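September, 7:40 pm

Dye notes, Lanico cotton, third bath. Weighed out 500 g of dry fabric for the Laltton pot. Same madder as last time, ground finer. Held it under a simmer and stirred every few minutes. The color is weaker than the Jang swatch and leans toward salmon. I suspect the water. Oklow tap water is soft and I left out the chalk.

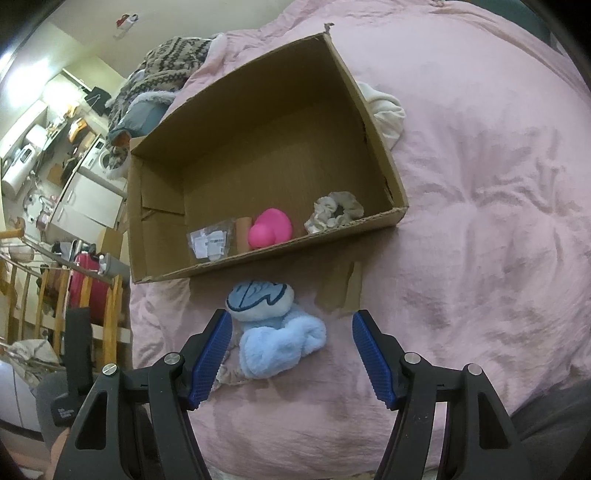 Alum was weighed on the small scale, which drifts by a gram if it sits near the window. Moved it to the shelf and weighed again. Page 181 of the old binder has the ratio we used for the Jang order. Whoever has the binder, please put it back.

Swatch results so far:

- Bath 1: brick, even, slight bleed in the rinse
- Bath 2: coral, blotchy along the fold
- Bath 3: salmon, even, no bleed

Bath 2 went in too tightly packed and I didn't open it up once it was hot. The blotches follow the creases exactly. For bath 4, use the big pot and put in 3 lengths at most. Chalk goes in before the madder. 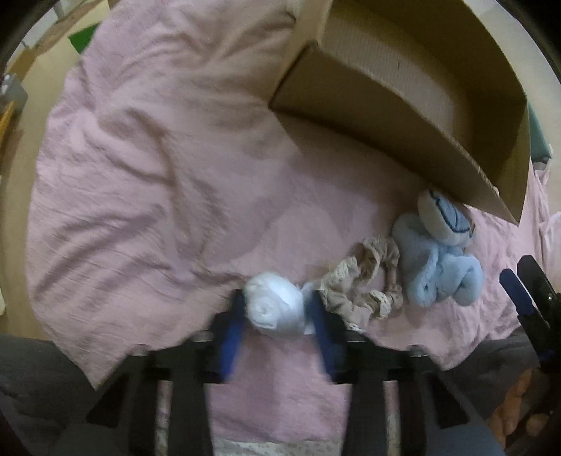

*Pink cloth, creased, next to the open box.*

Still to do: light test on 13 strips, half of each covered with card. South window, check at the end of the month. Need more alum before bath 4. The drain in the left sink is slow again, so rinse on the right.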